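A cimeira de Cestness e a arte de não assinar nada

Terminou como começou, com um aperto de mão e uma folha e meia de comunicado. As delegações de Gomitz e de Nisbet saíram de Cestness a falar de «um novo capítulo» nas relações entre os dois governos, e foi assim que a maior parte da imprensa tratou o assunto. Nesta newsletter lemos o comunicado duas vezes, com a lentidão que estes textos pedem, e ficámos com mais dúvidas à segunda.

Comecemos pelo que lá está. As partes «reafirmam a vontade» de concluir um acordo sobre o trânsito de mercadorias pelo corredor de Kakwood. As partes «tomam boa nota» das preocupações recíprocas em matéria de inspeções sanitárias. As partes «encorajam» os grupos técnicos a prosseguir. Quem acompanha este dossiê desde a primeira ronda reconhece os verbos, porque são os mesmos do comunicado anterior, e quase pela mesma ordem. Reafirmar, tomar nota, encorajar: nenhum deles obriga ninguém a abrir uma cancela.

O corredor de Kakwood é a única ligação por estrada entre o planalto de Nisbet e o porto que serve os dois lados. Passam por lá quase 2.000 camiões por mês, segundo os números que as próprias delegações distribuíram. São camiões que transportam o comércio vulgar da região, cereal, azulejo, loiça, peças para tratores, e que esperam na fronteira o tempo que calhar. O acordo deveria criar uma guia única e um prazo máximo de inspeção. A guia única continua «em fase de harmonização». O prazo desapareceu do texto. 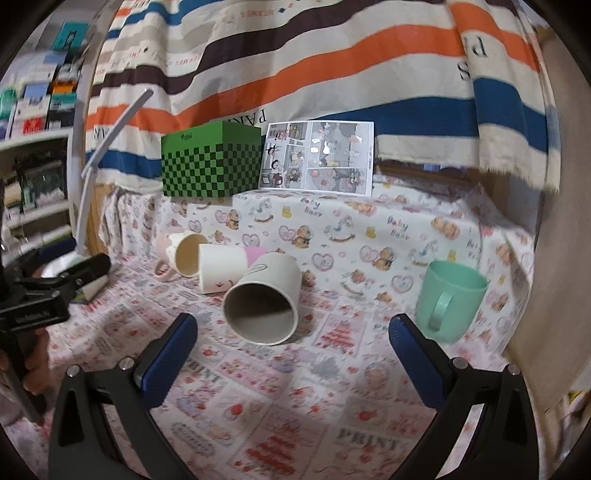
Canecas sobre uma toalha estampada. A loiça é uma das mercadorias do corredor de Kakwood.

Perguntámos pelo prazo às duas delegações. A de Gomitz respondeu que a matéria foi remetida para anexo. A de Nisbet respondeu que não há anexo, há um «documento de trabalho». Pedimos o documento de trabalho e disseram-nos que ainda não está em condições de ser partilhado. Pode ser verdade. Também pode ser que o documento tenha o tamanho de um título e uma data -- e, enquanto não o virmos, as duas hipóteses valem o mesmo.

Há quem nos acuse de má vontade. Um leitor escreveu, depois da última edição, que a diplomacia é lenta por natureza e que a nossa impaciência não ajuda. Aceitamos a primeira parte. Mas convém distinguir a lentidão de quem negoceia da lentidão de quem adia, e o calendário desta negociação dá pouco crédito à primeira leitura. Em 5 rondas, os pontos dados como fechados foram 4. Dois deles voltaram a ser abertos na ronda seguinte, um terceiro dizia respeito à língua de trabalho das reuniões, e o quarto era o local da próxima cimeira.

Vejamos também quem ganha com a demora. O governo de Gomitz tem eleições regionais à porta e um setor agrícola que não quer ouvir falar de inspeções mais rápidas para o cereal do vizinho. O governo de Nisbet prometeu em casa que não cederia na questão das taxas de passagem, que lhe rendem mais do que admite em público. Um acordo a sério custaria alguma coisa a ambos. Um comunicado não custa nada e permite a cada ministério dizer aos seus que as conversas correm bem. Não é preciso imaginar conspirações, basta olhar para os incentivos.

O capítulo das taxas merece um parágrafo só para ele. A redação da ronda anterior falava de «redução progressiva». A de agora fala de «revisão progressiva». Uma revisão pode ser para cima. Quando levantámos a questão na conferência de imprensa, a resposta foi que as palavras devem ser lidas «no espírito da relação». O espírito da relação, até à data, produziu duas suspensões unilaterais do trânsito noturno e um protesto formal por causa de uma báscula.

Depois há a comissão mista, apresentada como a grande novidade de Cestness. Terá 52 membros, entre efetivos e suplentes, e reunirá «com a regularidade que as circunstâncias aconselharem». Não tem orçamento próprio. Não tem sede. As suas recomendações não vinculam. Já existia, recorde-se, um grupo bilateral de peritos com competências muito parecidas, que nunca foi extinto e de que ninguém falou durante os dois dias de trabalhos. Gostaríamos de saber se a comissão o substitui, se o absorve ou se passam a existir os dois, cada um à espera do parecer do outro.
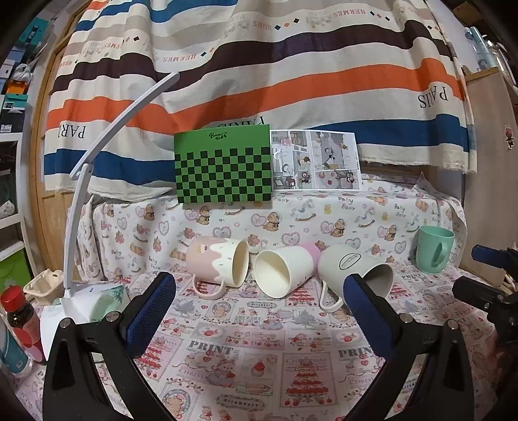

Três canecas deitadas numa mesa de toalha rosa e branca. A guia única abrangeria também a loiça.

Sejamos justos com o que pode ser dado como adquirido. As duas capitais voltaram a ter embaixadores em funções, o que não acontecia desde a disputa sobre as águas do planalto. A linha direta entre os serviços alfandegários foi reativada, e dizem-nos que já foi usada. O tom em público melhorou, e o tom conta quando há guardas armados dos dois lados de uma estrada estreita. Nada disto é desprezível. Só que nada disto é o acordo, e a forma como foi vendido sugere que alguém gostaria que tomássemos uma coisa pela outra.

O que vamos seguir nas próximas semanas:

O documento de trabalho sobre prazos de inspeção. Se existe, terá de ir aos parlamentos antes do verão, e aí deixa de ser confidencial.

A tabela de taxas de passagem. Nisbet costuma publicar a atualização em maio, e até ao fecho desta edição não publicou nada.

A primeira convocatória da comissão mista. Interessa-nos menos a data do que a ordem de trabalhos. Se o ponto um for a aprovação do regimento interno, já sabemos como se gasta a primeira reunião.

O trânsito noturno em Kakwood. Continua sujeito a autorização caso a caso, apesar de ter sido anunciado como «normalizado» à saída da cimeira. Os transportadores com quem falámos ainda não receberam qualquer instrução nova.

Uma nota final sobre o método. Recebemos de uma das delegações a sugestão de publicar o comunicado na íntegra, «sem interpretações». Publicámo-lo na íntegra, está no arquivo da newsletter, e convidamos os leitores a procurar nele uma data, um montante ou uma obrigação. Se encontrarem, escrevam-nos e corrigimos na próxima edição -- com gosto.

Edição fechada em 2026-05-30.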